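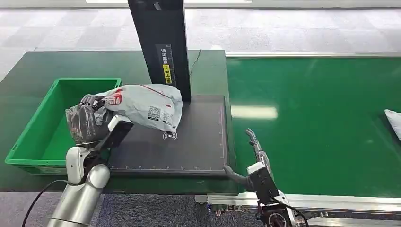 小件快递袋的称重、量尺和入筐

这一页写的是用塑料快递袋寄小件时,从封袋到入筐的做法,适合每天自己打包发货的小店。大件纸箱和易碎品的流程不一样,放在另一页。

一、先把台面收拾好

打包台上最容易出问题的是称重板周围。胶带头、面单底纸、剪下来的袋角,只要有一样压在板上,读数就不准。开工前把板面擦一遍,用干布就行,不要喷水。板边的刻度上如果粘了胶,用指甲或者塑料刮片去掉,不要用刀片,刀片会把刻度线一起刮掉。

收货筐放在称重板旁边,筐沿和板之间不用留太大距离,袋子称完可以顺手推过去。但是筐不能顶着板。秤板受到侧面的力,数字会一直跳。我们店里以前把筐靠得太紧,Trudy Trevaskis 查了半天读数,最后把筐往外挪了一点就好了。

筐里可以套一层塑料内袋,满了以后整袋提走。内袋的口要翻到筐沿外面压住,不然放几个件进去,内袋就滑到筐底了。

二、选袋子

袋子的大小按货来选。衣服叠好以后,四边各留出两指宽比较合适。袋子太大,里面的东西会滑到一头,面单那一面就皱了,扫码枪扫不上。袋子太小,封口处绷得紧,路上容易开。

灰色的袋子不透光,寄衣物和日用品够用。我们现在用的是 Tostik 的袋子,一包拆开以后要平放,竖着放袋口会卷。换别的牌子也一样,看两点:封口胶能不能一次粘牢,表面能不能贴住面单。有些袋子表面太滑,面单贴上去过一晚就翘边,这种袋子买回来先试贴几张再用。

三、封袋

1. 货放进去以后,先让它落到袋底,抖一下。

2. 用手掌从袋底往袋口方向推,把空气赶出来。不用赶得很干净,袋子稍微有点鼓没有关系,鼓得像枕头就要重来。空气多了占筐,码放的时候也容易滑下来。

3. 撕掉封口胶的底纸,从一头往另一头压。不要从中间开始压,中间先粘住,两边会起褶子。

4. 封好以后拎住一个角提起来,看封口有没有张开。有张开的地方,补一条透明胶带。

底纸随手扔进垃圾桶,不要放在台面上。

四、贴面单

面单贴在袋子最平的一面。袋面有印刷的标志时,尽量避开,贴在旁边的空白处。有的揽收点要求标志露出来,有的不管,发货前问一下就知道了。

贴的时候先对齐一条边,再用手掌抹过去。条码那一块要特别抹平。袋子软,面单难免跟着有点起伏,只要折痕不横穿条码就能扫。折痕横穿了条码,补打一张贴在旁边,把旧的那张盖住或者撕掉,一个袋子上不要留两个能扫的条码。

五、称重

把袋子平放到称重板上,尽量放在中间。要注意以下几种情况:

袋子的一头搭在筐沿上,这时候的读数偏小,不能用。软袋子特别容易这样,看起来是放在板上,其实有一部分重量压在筐上了。整个移到板上再看数。

手还捏着袋角,读数也不能用。松开手,等数字停住。

袋子靠在后面的立柱上,同样要挪开。

我们的运费模板里,2000 克以内是一档,超过就按续重算。离这条线很近的件,拿下来重新放一次,两次读数一致再录入。Ebenezer Sarpong 的做法是把这种件单独放一边,等一批打完了集中复称,也可以。

每天开工第一件事是归零。中间换过位置、搬过台子,也要再归零一次。店里备一个 5 公斤的砝码,早上放上去看一眼,差得多就停下来校准。

六、量尺寸

板边带刻度的,可以直接拿来量长和宽。把袋子的一个角对准刻度的起点,一条边贴着横向刻度,另一条边贴着纵向刻度,读两个数。厚度用普通的直尺竖着量,量最鼓的地方。

软袋子量尺寸没有纸箱那么准,先用手把两头的空边压平,再读数。不要把空边折到下面去量,快递公司那边的机器是按展开的样子量的,两边对不上,会有补运费的单子过来。

衣服这一类又软又轻的件,重量小、体积不大,一般只录重量。被子、抱枕、毛绒玩具要录尺寸。

七、录入和入筐

称完量完,扫面单条码,在 Fleteo 里核对单号和重量,再点确认。顺序不要反过来。先扫后称,遇上连着几个件差不多重的时候,很容易把前一个的重量录到后一个上。

确认以后把袋子推进筐里,面单朝上。筐底先放扁平的,鼓的放在上面。一筐放 12 个中等大小的袋子就可以换筐,再往上堆,提内袋的时候会撑破。件特别小的时候可以多放,以袋子不高出筐沿为准。

不同线路的件不要混在一个筐里。我们分 4 个筐:本市、省内、外省、Hayat 驿站自提。筐本身颜色一样的,在侧面贴一张纸写清楚,字写大一点。

八、常见的问题

读数一直跳:看筐有没有顶着板,台子有没有晃,风扇是不是对着吹。

归零以后不是零:板上或者板缝里有东西。把板边清一遍。

扫码扫不上:先看面单有没有反光,换个角度扫。还是不行,看打印是不是太淡。

内袋破了:已经放进去的件先不要倒出来,在外面再套一层。

标签翘边:用透明胶带压住边,胶带不要盖到条码上,有些胶带反光,盖上以后反而扫不出来。

收工前把筐里的件和系统里的单号对一遍,对上了再扎口。扎口的地方挂一张标签,写线路和班次,傍晚 Isuvberg 的车来了直接装走。没有赶上车的,放回架子底层,第二天早上先发。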